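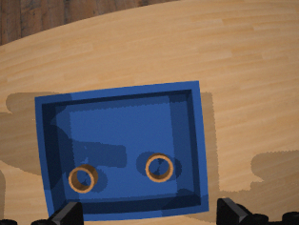 Bench Tips for the Jasley Robotics Club: Setting Up the Simulated Workshop

These tips cover the Lunis task, in which the arm picks up rings in the virtual workshop. Most apply equally to the real bench in the Drendgate building. Members joining after February should read the page before changing the shared files.

Placing the bin

Keep the blue bin well inside the tabletop on all sides. The arm has to come down past the rim with the fingers open, and a bin set close to the table edge forces the wrist into an awkward angle.

A slight rotation is fine and is worth leaving in. A program tested only against a perfectly square bin tends to fail at the first small bump. Change the angle between batches and write the angle in the run log.

Fix the bin in position before testing a new grip. If the bin can slide, a bad grip and a bad approach produce the same result in the log, and the two faults cannot be separated.

Placing the rings

Leave a gap between rings at least as wide as the open gripper. Two rings that touch are a separate problem and belong in the advanced task.

Keep rings clear of the inner walls for the first week. A finger needs room between the ring and the wall. When wall cases are introduced, put them in their own batch with "wall" at the start of the file name.

Drop each ring from a low height and let the simulation settle before the arm moves. About 2 seconds is enough on the club machines. Rings started exactly at floor level sometimes overlap the bin floor slightly and jump when the first step is calculated.

Gripping a ring

There are two usable grips. The outside grip closes both fingers on the outer wall. The inside grip puts one finger through the opening and closes on the wall itself. Start with the outside grip. It tolerates a larger position error and does not require the center of the ring to be known precisely.

Lower straight down. Sideways motion below the rim should be limited to the final correction. Close slowly, hold, then lift. If the ring tilts during the lift, the grip is too high or off center; raising the force usually makes the tilt worse.

The Hầu script, named after the folder it was found in, performs the hold step automatically. Check that it is switched on. It resets to off whenever the scene is reloaded.

Light and shadow

Leave the shadows on. A dark patch on the bin floor can be read as an edge, and ring detection that works only under flat light will not transfer to the bench. Dark areas inside a ring opening cause the most trouble. Compare the detected outline with the true position stored in the scene file before adjusting any thresholds.

On the real bench, move the lamp, not the bin. The bin position is calibrated and the lamp is not.

The rest of the room

Shelves, cabinets and tool chests in the model are part of the test. Do not delete them to gain speed. Set distant furniture to simple collision shapes instead, and keep full detail for the bin, the rings and the fingers.

Before each batch, move the arm by hand through its highest elbow position and its lowest wrist position. Check for contact with anything on the tabletop at both ends of the movement.

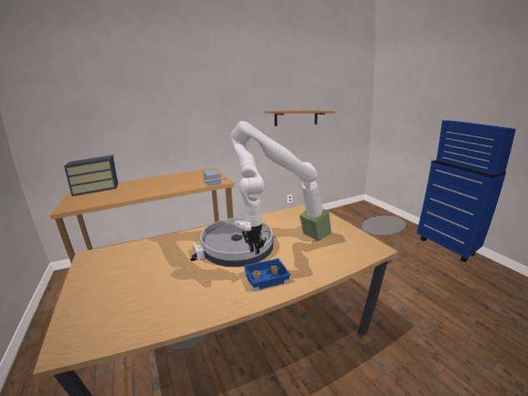
Lụa Võ recommends saving the start pose of the arm together with the ring positions, in one file. Her batch last term had 183 runs, of which 139 could be repeated exactly. For the others, only the ring positions had been stored, and the arm began from wherever the previous run had left it. Her format is now the club default: arm joints first, then bin angle, then rings.

Keeping the log

Write one line per run – scene file, bin angle, grip type, result. Use "dropped" when the ring left the fingers during the lift and "missed" when it was never held. "Failed" alone is not accepted.

Record aborted runs as well. Leave the result field blank and put the reason in the notes column.

Store video only for runs that need discussion. The shared drive fills quickly, and the joint log is sufficient to replay any run in the viewer.

Closing down

Save the scene under a new name, park the arm with the fingers open, and exit the viewer before logging out. Open viewers lock the file for the next group.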